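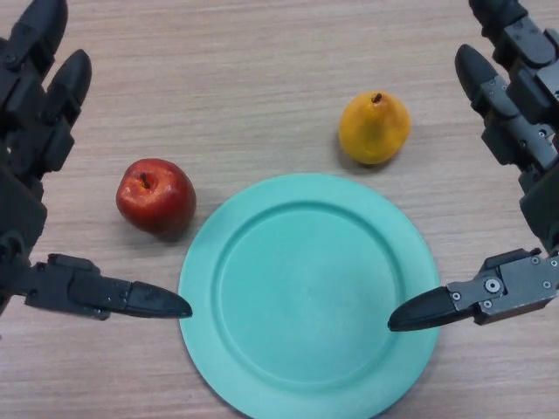

Plain plates or patterned for a pale wood table?

Moroz
8 Oct 2024
Right, settle this for me please. I've been after everyday plates since May and I keep coming back to plain teal, the minty sort with a wide rim. I put an apple and a pear by it to see how it looks with other colours about and I love it! The other half says it's like a school canteen and wants the blue flowery ones. Table is light wood with a fine grain, no cloth.

Orkus
Teal all day long. The red apple really sings next to it. Flowery plates on a grainy table would be too busy for me.

Emoro
Going to disagree, sorry. Matte glaze is a pain. We had matte grey ones and every knife left a line, and I can see faint smudges on yours already. Get something shiny.

Moroz
Oh don't say that, I've just about talked myself into six of them. Did the lines come off at all?

Emoro
Some did, with cream cleaner and a lot of rubbing. I gave up after 2 months and they went to the charity shop.

Orkus
Depends on the make though? My matte bowls go in the dishwasher every night and they're fine. Wide rims are handy too – somewhere to park your pips.

Wustano
Never mind the plate, is that fruit real? The apple's ever so glossy. I'd have the pear in the middle and the apple in my lunchbox.

Emoro
Wide rims just mean less room for dinner, if you ask me. Measure the flat bit before you buy six.

Moroz
Good point, will dig the tape measure out tonight. Still not having the flowery ones.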